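# Jikton Printed Arm Kit, Desktop Version – Review

Tested with firmware 2 at the Nalladton bench. Reviewer: Macario Cuevas. Second operator: Cirilo Bautista.

The Jikton kit is a small servo arm supplied as printed parts, servos, fasteners, a controller board and a cable set. It is aimed at teaching labs and at people who want to try block-handling tasks without buying an industrial arm. Our unit was ordered through Arriaga as the complete kit. A files-only option is also sold for buyers who have their own printer.

## Parts and assembly

Assembly took two evenings. The printed parts arrived clean, with little stringing and no warped mounting faces. Two screw bosses on the base needed a light pass with a hand drill before the fasteners would start straight. The servos drop into their housings from one side and are held by small screws at the corners. Fit is snug. Do not force a servo that stops short – check first that the cable exit is facing the right way.

The manual runs to 14 pages. The drawings are clear, but the order of work is poor in one place. Step 7 has you close the lower housing before the servo IDs are set. If you follow it as written, you will open the housing again. Set every ID on the bench, one servo at a time, and mark each case as you go.

Horn alignment is the other point that needs care. Each servo must be centered before its horn goes on, and the splines are fine enough that a one-tooth error is easy to miss. We made that error at the elbow and found it only when the arm refused to fold fully to its rest position.

## Structure

The links are cut away to save weight, and the housings are perforated over most of their flat areas. Stiffness along the length of the arm is good. Twist is less well controlled. With the arm extended, a light sideways push at the tip produces visible movement, most of it coming from the shoulder joint and very little from the plastic. Tightening the horn screws reduced it. A drop of medium threadlocker kept it reduced.

Cable routing is the weakest part of the design. The main cable is held by clips on the outside of the links, and the slack left at each joint is for the builder to judge. Too little and the connector takes the load at full bend. Too much and the loop can catch on a part lying near the base. The kit ships with three clips, and we would have liked more. 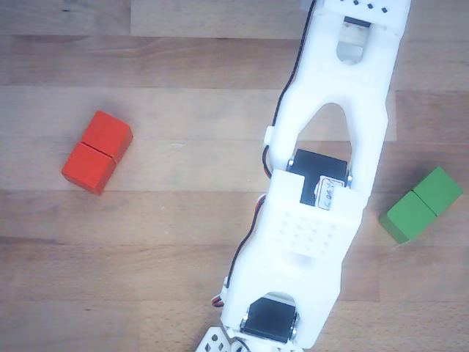 For the task trials we used plain wooden blocks in red and green, placed by hand at either side of the arm's midline. The routine was pick, lift, carry and release, recorded by manual guidance and then played back. Playback was consistent for blocks lying square to the gripper's approach. Blocks lying at an angle were less reliable, and the usual failure was one jaw landing on the top face. The supplied software has no setting for wrist approach angle during playback, so each orientation has to be recorded separately.

Motion is smooth at the default speed. At the fastest of the 3 speed settings the arm overshoots on the downward stroke and settles with a short bounce. For anything that has to be set down accurately, stay with the default.

The servos warm up under continuous use. We ran repeated cycles with the arm held out between moves, and the shoulder servo tripped its thermal limit before the others showed any warning. Parking the arm in its folded position between cycles cleared the problem. Cirilo added a park command to the end of each recorded routine, and the trip did not come back.

## Software

The desktop program from Biltville is basic and stable. Record, trim, play and loop are all on one screen. Calibration is stored on the computer, and the controller keeps no copy, so moving the arm to another machine means calibrating again or copying the file by hand. Export is plain text with one row per time step, and it opened without trouble in every tool we tried.

Error messages are short. "Bus fault" covers a loose connector, a duplicate ID and a low supply voltage. Check them in that order.

## Verdict

**Good:** clean prints, accurate servo fit, readable export format, sensible default speed.

**Poor:** cable retention, step 7 of the manual, vague bus errors, calibration not held on the controller.

Recommended for teaching and light block work, provided the builder is willing to spend time on alignment. Buyers who need steady placement at full reach should look at a heavier arm. We will run the unit again in July with the revised shoulder bracket, which Jikton has listed as a free download.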